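Got the Buvcombe bench plane in October, used it most evenings since. Quick notes before I forget.

Short version – good iron, bad instructions, fine for the money. I'd buy it again but not the deluxe kit with the extra box.

**Out of the package.** Wrapped in waxed paper, bit of oil on everything. Wipe it all down or you'll have brown fingerprints on your first board, like me. Sole was flat enough. Not perfect. I put it on 220 paper stuck to a scrap of glass and got an even scratch pattern after 14 minutes, call it done. Corners of the mouth had a burr, took a file to it.

**The iron.** Best part. Came ground but not honed, which the leaflet kind of mentions on page 4 in tiny print. Went through 1,000 grit on the stone, then a strop, and it was taking hair off my arm. Holds up too. Pine, poplar, a nasty piece of oak with a knot in it – still cutting fine before I had to go back to the stone.

**Adjustment.** Hmm. The depth wheel has a lot of slop. Most of a turn before anything happens, then it happens all at once. You get used to it. Side to side is worse, the lever is stiff and short and I ended up tapping the iron over with a little hammer. 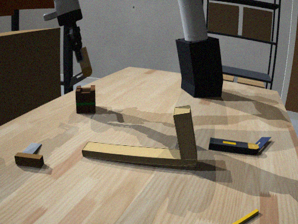
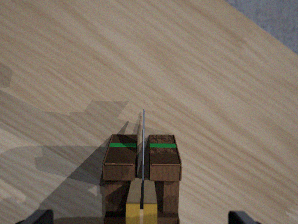

*Kalkidan Alemneh | November 5, 2020 | Filed under: hand tools, planes*

**Handles.** Rear one is comfy if you have small hands. I do. My brother Jemal has big ones and he hated it, his pinky had nowhere to go. Front knob came loose in the first week, one drop of thread lock and it hasnt moved since.

**In use.** End grain is where I expected trouble and it was ok. Skew it, take light passes, wax the sole. Candle stub works. On long edges it wants to dive at the far end but that might be me. I squared up legs for a side table with it and the joints closed up with hand pressure, no gaps worth mentioning. Chatter only on the oak, and setting the cap iron closer fixed most of it.

**Compared to the Wistard.** Had one for years. Wistard is heavier and the adjuster is way nicer, no slop at all. But the iron on mine never kept an edge and I was sharpening constantly. The Ona is lighter again and feels cheap, I borrowed one and gave it back the same day. If you already own a Wistard, put a better iron in it and keep your money.

**The deluxe kit.** Skip. You get a honing guide that doesn't grip narrow chisels, and a box with a lid that wont shut when the plane is set for use. Up to 2 spare irons depending on where you order, mine had one.

**Gripes, quick**
- Leaflet has the cap iron drawn backwards!! Beveled side goes away from the wood, ignore the drawing
- Paint on the sides chips if you look at it funny
- Customer service took ages, nice once they answered

Will update once it's been through a winter in the garage, it gets damp in there and I want to see if the sole rusts.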